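Pattern at Arm's Length: Botanical Prints and the Finding of Small Things on Household Tabletops
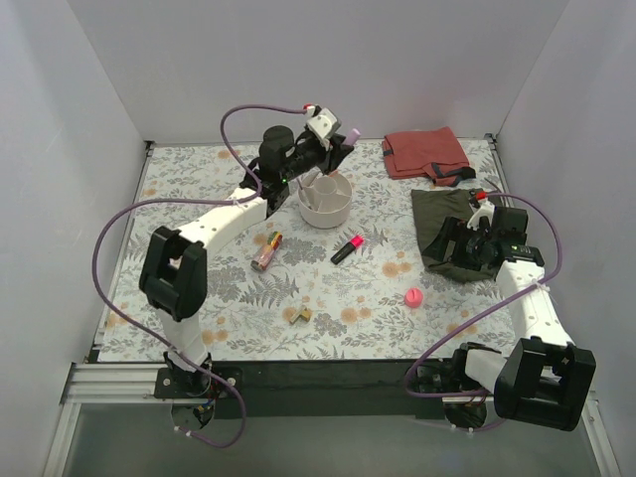 Vol. 7, Issue 2

3. Printed grounds and the problem of the misplaced object

3.1 Why tablecloths deserve a closer look

Textile historians have written a great deal about curtains, dress cottons and wallpaper, and surprisingly little about the cloth that spends its life under plates, keys and sewing scissors. We find this a wonderful gap to work in. A tablecloth is the one printed textile in the home that is almost always seen with something on top of it. Its designer knows this, or ought to, and the better ones plan for it. The fern and sprig grounds discussed in this section (a small-scale botanical with grey-green fronds and peach-orange flowers is shown in Figure 1) belong to a family that has stayed in steady production through several changes of fashion, and we think their behavior under clutter is a large part of the reason.

Figure 1. Fern and sprig print on a square tabletop, with small objects and folded cloth.

Somogyi's earlier survey of the Garside pattern books sorted printed grounds by motif: fruit, fern, trellis, rose. That sorting served us well in the archive, but it told us little about use. Two fern prints can look like sisters on the page and act very differently at home. One lets a thimble stand out from across the room, and the other swallows it whole. We therefore set motif aside for the present study and sorted by three measures taken from the cloth itself: the size of the repeat, the share of open ground, and the difference in lightness between motif and ground.

3.2 Materials

The Garside books contain 400 printed samples, most of them narrow strips pasted in by the finishing room. Many carry penciled notes in the margin, and these notes turned out to be the great pleasure of the project. The finishers were blunt. "Too busy for pins" appears next to one trellis. A fern ground on pale cream is marked "good for mending, ask for more." Tkachenko transcribed the full set of notes, including the crossed-out ones, and the transcription is used throughout what follows.

To these we added lengths from two later makers, Sido and Bultura, both of whom bought Garside rollers when the works closed. Sido printed the old designs almost unchanged. Bultura redrew them, usually making the leaves larger and the background darker. Having the same fern in both versions gave us a comparison we could hardly have planned, and we returned to that pair again and again.

3.3 Repeat size

Repeat size mattered less than we had expected. Tkachenko began the work convinced that a large repeat would make things easier to find, on the grounds that the eye learns the pattern quickly and then ignores it. The household interviews gave her idea only partial support. People living with large repeats did say they stopped noticing the pattern, but they also described losing things inside a single big leaf – an earring back, a fuse, a dried bean. People living with small repeats described the cloth as "a kind of gray" or "just green," as if the whole print had blended into one tone. Against that tone a solid-colored object was easy enough to pick out.

The trouble came when object and motif were close in size. A button the width of a printed flower is a hard thing to find, especially when the colors are near neighbors. One speaker from the Kindik group of households told us she kept her coral buttons in a saucer for this reason and had done so since she was married. We heard versions of this story often enough to treat it as a finding.

3.4 Open ground

Open ground was the measure that best matched the margin notes. Samples praised for mending or letter writing had wide pale spaces between sprigs, and samples marked as busy had very few. The Sido and Bultura ferns are a lovely case. The drawing is nearly the same, yet the Bultura version closes up the gaps, and the speakers who had owned both preferred the Sido cloth for any kind of fine work. They kept the Bultura for meals, where its darker ground hid tea and gravy very well.

This last point changed how we read the archive. A ground that hides a stain will also hide a needle. Designers were working between these two wishes, and the notes show the finishing room pulling one way while the sales office pulled the other. In one book the argument runs over seven pages, in two different hands, and ends with a fern sample trimmed to half its width and the single word "both."

3.5 Folded cloth on printed cloth

Napkins and dish towels raise a separate question. When folded cloth is laid on a printed ground, its edge is read mainly by shadow, and a pale print gives that shadow room to show. Several Garside samples were sold with plain napkins in a color taken from the smallest flower in the design. Somogyi had taken this to be a matter of taste alone. The order letters suggest a practical side as well, with buyers asking for napkins "that can be seen to be cleared away." We take up these letters in Section 4, together with the surviving napkin sets.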